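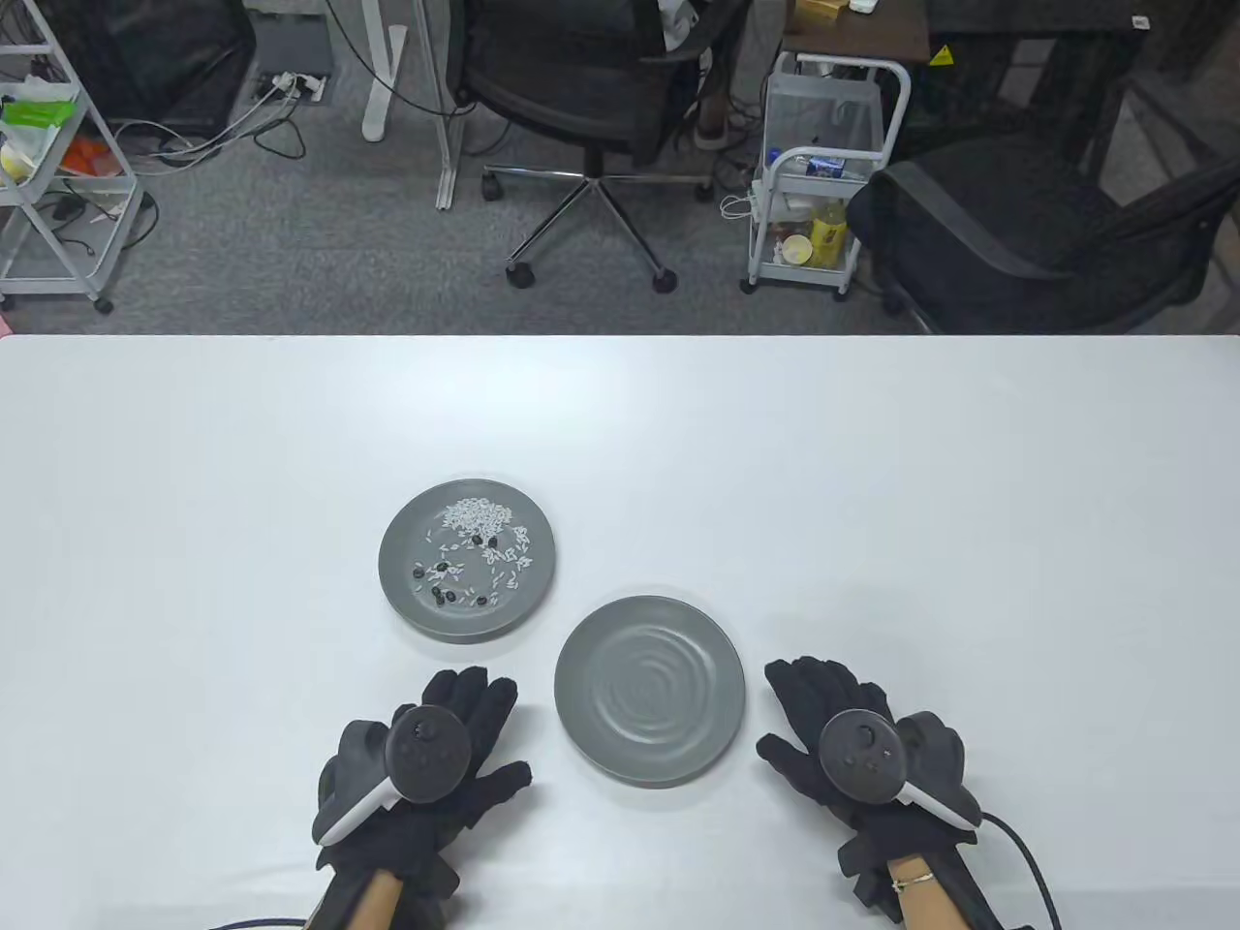
Sorting thread. Separating black beans from white rice is a size problem before it is a color problem. A bean is wider than a grain in every direction, so the bean is what you pick and the rice is what you leave. Two plates, both gray: rice shows up well on gray, black beans slightly less so, but the gloss gives them away. Start with the beans that sit singly.

Spread the rice thin first. A heap hides beans, and digging through it costs more time than shaking it flat. I use a plate with a low rim – 12 grains over the edge is 12 grains on the floor.

Ditte Bach asked about tilting. It works for dry beans, which roll. Rice slides late and all at once. Keep the angle small and stop early.

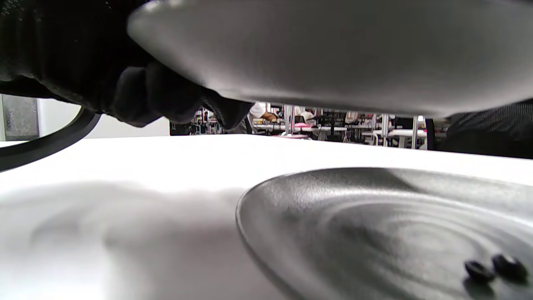

Is a sieve faster?
For 200 beans, a sieve. For a small plateful, fingers, and you skip washing the sieve.

Cooked rice is a separate thread. It clumps, and none of the above applies.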